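Osetti Countertop Dish Rack and Serving Tray
Set-up and Use Guide
Section 3: Setting Up, Loading and Care
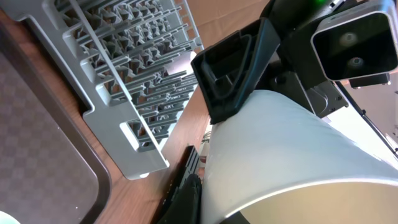 3.1 Before you start

Read this section through once before placing the rack. It covers the dish rack, the serving tray and the use of both on a wooden table or countertop. Wall mounting is covered in Section 4.

Wash the rack and the tray in warm water with a small amount of dish soap before first use. Rinse and dry both parts. Remove any labels from the underside of the tray. Label residue left between the tray and a wooden surface can bond to the finish.

Check the rack for damage in shipping. The tines should stand in straight rows, each row leaning the same way. A tine that is bent at the base must not be forced back by hand. See 3.8.

3.2 Choosing a location

Choose a level surface with clear space on all sides of the rack. The rack may be placed square to the edge of the table or at an angle to it. Drainage is the same in either position.

Keep the rack:

- 16 inches or more from a stove, toaster or other heat source
- away from the edge of the table, with all feet fully supported
- out of the path of cabinet doors and drawers

Direct sunlight does not harm the rack in normal use. Prolonged sunlight through a window can lighten the color of the serving tray over time.

CAUTION: Do not place the rack on a glass cooktop, even when the cooktop is off.

3.3 Placing the rack

1. Wipe the table with a dry cloth. Grit under the feet will scratch a varnished or oiled surface.

2. Hold the rack by the outer rails. Do not lift it by the tines.

3. Lower the rack straight down until all feet touch the surface. Do not slide it into position.

4. Press lightly on each corner in turn. If the rack rocks, move it to another part of the table and repeat the check.

5. Decide which side of the rack will face you. The tines should lean away from the side you load from, so that a plate comes to rest against them.

6. Confirm that the notches along the lower rim are clear. Water leaves the rack through these openings. A cloth, sponge or tray pushed up against them will hold water under the rack.

NOTE: The rack has no built-in reservoir. On a wooden surface, place a drip mat (sold separately, part no. 244) under the rack before loading wet dishes. The mat must be larger than the rack on every side.

CAUTION: Standing water will mark most wood finishes. If water reaches the table, lift the rack and dry the area at once.

3.4 Placing the serving tray

The tray is used for items that have been dried and are ready to put away or carry to the table. It is not a drip tray and has no drain.

1. Set the tray beside the rack with the patterned side up.

2. Leave a gap of 2 inches between the rim of the tray and the outer rail of the rack. The gap keeps runoff from the rack out of the tray and leaves room for your fingers when lifting either one.

3. If the rack stands at an angle, measure the gap at the nearest corner.

4. Check that the tray lies flat. The raised rim should not rest on the drip mat.

The glossy rim is more slippery than the printed surface when wet. Dry your hands before carrying the tray.

3.5 Loading plates and flat items

1. Scrape and wash the plates. Shake off excess water over the sink.

2. Load the largest plates first, starting at the row farthest from you.

3. Stand each plate in a single slot. The lower edge must rest on the floor of the rack and the back of the plate against the tines.

4. For thick stoneware, leave every second slot empty.

5. Load saucers and small plates in the rows closest to you.

6. Stand cutting boards at the end of the rack, one board to a slot. Boards that overhang the outer rail should be dried elsewhere.

Do not stack plates flat across the tops of the tines. The tines carry load from the side and will bend under weight from above.

3.6 Loading cups, bowls and containers

Cups and glasses

1. Turn each cup upside down.

2. Lower it over the tines so that the rim sits on the floor of the rack at a slight slant. A slant lets water run off the base of the cup.

3. Place stemmed glasses along the outer rail only. Do not let them touch plates.

Bowls

1. Stand shallow bowls in the slots as you would plates, leaving one slot free on each side.

2. Turn deep bowls upside down over the tines.

Tall and wide containers

Large round containers, such as canisters and storage tubs, are often too wide for the slots. Dry them as follows.

1. Empty the container and rinse it.

2. Hold it upside down over the sink until it stops dripping.

3. If the opening is wider than 3 slots, do not force the container onto the tines. Dry the outside with a towel and lay the container on its side on a folded cloth next to the rack.

4. Turn the opening away from the rack so that splashes from other dishes do not enter it.

5. Make sure the container cannot roll. A second folded cloth along the side facing the table edge is enough for most sizes.

6. Wipe the inside dry before replacing the lid. A container closed while damp will hold odors.

NOTE: Light-colored plastic interiors can pick up a yellow tint from sauces and spices. Such a tint does not affect drying. To reduce it, fill the container with warm water and one tablespoon of baking soda, leave it for an hour, and rinse.

3.7 Unloading

Unload in the reverse order. Take large containers first, then cups and bowls, then plates from the front row to the back.

1. Touch the lower edge of one plate in each row. Water collects there last.

2. Wipe any item that is still damp.

3. Move dry items to the serving tray. Place heavy items in the center and small dishes toward the rim.

4. Do not stack items higher than you can steady with one hand while the tray is on the table.

5. Lift the tray with both hands, one at each short side.

CAUTION: Do not carry the loaded rack from one surface to another. Unload it first.

3.8 Cleaning and care

After each use

Lift the empty rack, shake it over the sink and wipe the feet. Dry the table under the drip mat. Wipe the serving tray with a soft damp cloth, then a dry one.

Once a week

1. Wash the rack in warm soapy water with a soft bottle brush. Work the brush along the rows, in the direction the tines lean.

2. Clean each notch in the lower rim. Scale builds up here before it shows anywhere else.

3. For hard water deposits, mix equal parts white vinegar and water. Apply with a cloth, leave for ten minutes and rinse well.

4. Dry the outer rails with a towel. The matte finish will show water spots if left to air dry.

Do not use steel wool, scouring powder or bleach on either part. Abrasives will polish the matte plastic in patches and dull the glossy rim of the tray. The tray must not be soaked or put in a dishwasher.

Bent tines

Soak the affected end of the rack in warm tap water for five minutes. Ease the tine toward its row with light pressure and hold it until the plastic cools. Do not use boiling water. If the base of the tine has turned white or shows a crack, stop using that row and request a replacement rack.

3.9 Troubleshooting

Water collects under the rack.
Check that the notches are clear and that the drip mat lies flat. On a table that slopes slightly, turn the rack so that the notched edge is on the low side.

The rack moves when loaded.
The feet or the mat are soapy. Rinse and dry both. Begin loading at the back row as described in 3.5.

Plates fall forward.
The rack is facing the wrong way. Turn it so that the tines lean away from you.

The tray has pale rings on the printed surface.
Hot items have been set down without a trivet. The marks may fade but cannot be polished out.

The table finish is cloudy where the rack stood.
Moisture is trapped in the finish. Remove the rack and mat and let the area dry for a full day before treating it. Follow the instructions of the furniture maker.

3.10 Replacement parts

Replacement racks, trays and drip mats are supplied through Skakstead. Give the part name, the color and the name of the store where the item was bought. Feet are molded as part of the rack and are not sold separately.

Text: Viorica Bucur
Technical review: Nobuhle Swanepoel
Revised 22 Sep 2018

Continue to Section 4: Wall Mounting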